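Right, the kettle's on and I've got my feet up, so it's time for my usual ramble about the weekend's rugby. Settle in, because this one goes on a bit (they all do, I know).

For anyone new here, I follow Florkden, home and away, in the rain more often than not, and I've been going since the days when you could park right behind the posts.

Some pictures before the rugby.
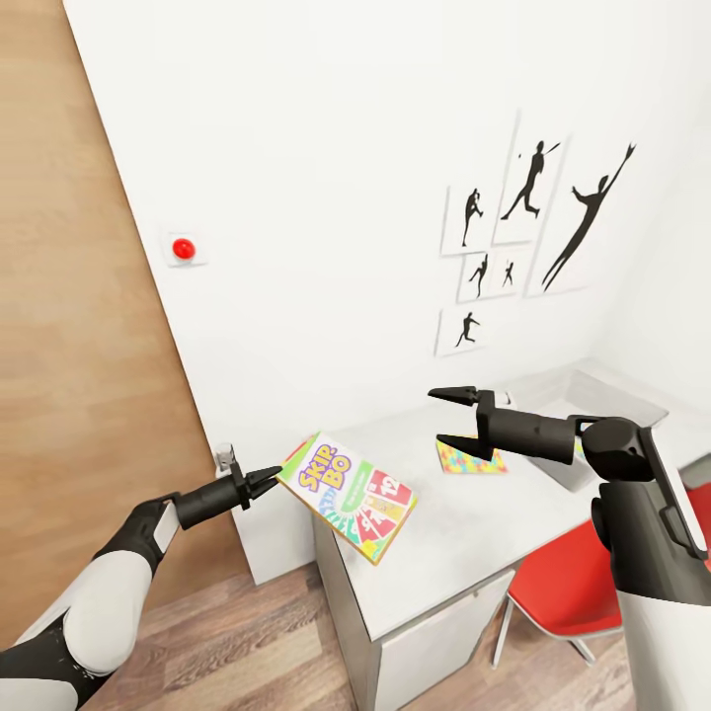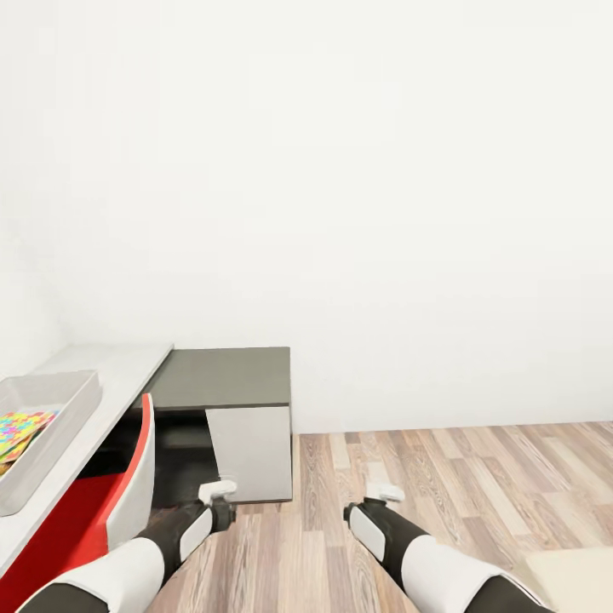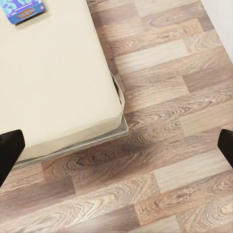
A question that came in after my last thread: why did Florkden take the three points when they were four behind with only a few minutes to go?

The clock and the wind. They had the breeze at their backs and Simasis had been kicking poorly out of their own half all afternoon, so the thinking was to get back to within one, take the restart, and trust that another penalty or a drop goal would come along. It did, as it happens, but I was shouting for the corner along with everyone else near me, so I can't claim any great wisdom.

Now then, the match itself. Florkden 20, Simasis 18, and if you'd offered me that at half time I'd have bitten your hand off and probably the sleeve as well.

The first half was grim. We lost 4 lineouts on our own throw, and the last of them led straight to their second try, a lovely looping move out to the left wing that I'd have clapped if it had been anybody else's winger.

The scrum, though! I've been moaning about our scrum since August and I'd like to take most of it back. The new front row pushed them off their own ball just after the break and you could feel the whole ground sit up.

Attendance was given as 1,340, and that's the best we've had all season. The queue for pies went right round past the turnstiles and I missed the kick-off by a whisker, pie in hand, gravy on my scarf.

A word for the travelling lot from Simasis too. They sang from start to finish, they were good company in the clubhouse afterwards, and one of them had come 143 miles on a coach with no heating. I hope the journey home was a bit warmer.

Our try came from the full back, who fielded a kick near halfway, looked as though he was going to boot it back, and then simply ran. He beat the first man on the outside and had only the corner flag to worry about after that. I've watched the clip far too many times.

If I'm being picky (and I am, it's what these threads are for), we gave away too many silly penalties at the breakdown. Hands in when the ref has already told you to leave it. We got away with it this time and we won't always.

I also thought the bench came on too late. The second rows were out on their feet by the hour and you could see the gaps opening up in midfield. Two fresh pairs of legs ten minutes earlier and I'd have had a much calmer afternoon.

Several of you asked about the table. We're up to fifth, level on points with Jotico but behind them on points difference, which is mostly down to that awful away day we've all agreed not to mention.

Jotico are next, over at their place. It's a heavy pitch and a short one, so I'd expect plenty of kicking and very little pretty rugby. I'd keep the same pack and have a good look at the lineout calls in training.

Kick-off is half past two, and there are still seats on the supporters' coach as far as I know. Bring a flask, the tea hut there shuts early.

I'll do the second team's result tomorrow, as I only caught the last quarter of it and I'd like to hear from someone who saw the whole thing. If that's you, send me a message. I've got the score and the scorers, I'm just missing how on earth we conceded from our own tap penalty.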